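Kunov walking boot – squeak and heel lift, left foot
Support log, posted 30/06/2026 by Saron Yimer
3 comments | 2 shares

Status: resolved, with one item left open.

Product: Kunov mid-height walking boot, leather upper, lace-up with hooks at the top. Bought new from the Jadoon outlet in Trolturthorpe. Worn on pavement and gravel paths, no serious climbing.

Problem as first reported: the left boot squeaks with every step once it has been worn for a while. The right boot is silent. The customer also says the left heel lifts when walking uphill and has started to rub. Both boots are the same marked size. The customer asked if this was a faulty pair and if it could be exchanged.

First reply from support: asked the customer to check where the noise comes from before sending anything back. A squeak can come from the tongue rubbing against the upper, from the insole moving on the board under it, from the sole where it joins the upper, or from a loose hook. These need different fixes and only some of them are covered.

Customer's answer: the noise seems to come from under the foot, but it is hard to tell while walking. The hooks are tight. The sole shows no gap anywhere along the edge.

Step one. Take out the insole and walk up and down indoors without it. Result: the squeak was still there but quieter. That told us the insole was part of it and that something else was making noise too.

Step two. Put a light dusting of plain talc under the insole and refit it, pressing the heel down first. Result: the noise from under the foot stopped. A short, higher squeak remained when the foot bent forward.

Step three. Flex the boot by hand with the laces undone, then again with the laces done up. Result: quiet when undone, squeaks when laced. This pointed to the tongue. On this model the tongue is joined to the upper by a folded gusset on each side, and if the fold sits the wrong way the two leather faces rub together every time the boot bends. 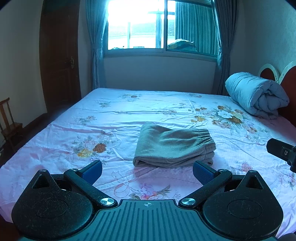
Step four. Undo the laces down to the lowest eyelets, pull the tongue fully forward, and lay the gusset flat on both sides so the fold points toward the toe. Then rub a small amount of leather conditioner into the fold. We suggested Flosisness, as the customer already had a tin of it. Leave overnight before wearing. Result: squeak gone on the first wear. Customer asked to keep wearing the boots and report back.

Second report from customer: wore the boots for some 40 minutes on the canal path and later on a longer walk with hills. No squeak. Heel still lifting on the left, and the rubbing is now sore enough to need a dressing.

We then moved on to the heel as a separate matter. The customer was lacing both boots straight up with the same tension all the way. That works for flat ground but lets the heel travel on a slope. The left foot is also slightly smaller than the right, which the customer confirmed after measuring both feet in the evening.

Step five. Surgeon's knot at the ankle, between the top eyelet and the first hook. Wrap the laces around each other twice, pull tight, then carry on up the hooks at normal tension. Result: much less lift. Customer said the front of the boot could now be left looser, and the toes felt better for it.

Step six. Thin volume reducer under the left insole only. We posted one from spares, part 701. Trim to the outline of the insole and fit it with the smooth side down. Result: heel holds on the steepest part of the customer's usual route. Toe room still fine.

We decided against an exchange. The same size would have given the same result on the left foot, and half a size down would have been too short for the right. The customer agreed.

Notes for anyone with the same problem:

Do not use cooking oil or petroleum jelly on the gusset. It will quiet the noise for a day or so, but it softens the stitching and picks up grit.

If the insole gets soaked, take it out and dry it separately. Talc on a wet board turns to paste and you will have to brush it out and start again.

Wear the socks you plan to walk in when you test the lacing. The customer first tried step five in thin cotton socks and got a different result – we had to repeat it.

A squeak that comes from the edge of the sole and gets worse in rain is a different fault. Stop wearing the boots and send them in with proof of purchase.

Open item: the insole on the left boot has a slight curl at the toe end from being taken in and out. It does not bother the customer at present. We will check again in July and send a replacement pair if it has not settled.

Comments (3)

Same squeak on my right boot, same model. Tongue fold was twisted. Fixed it with step four, but it took two goes with the conditioner.

Does the volume reducer fit the low-cut version?

Saron Yimer: Yes, same part, but you will need to trim more off the toe. Cut a little at a time and keep trying it against the insole.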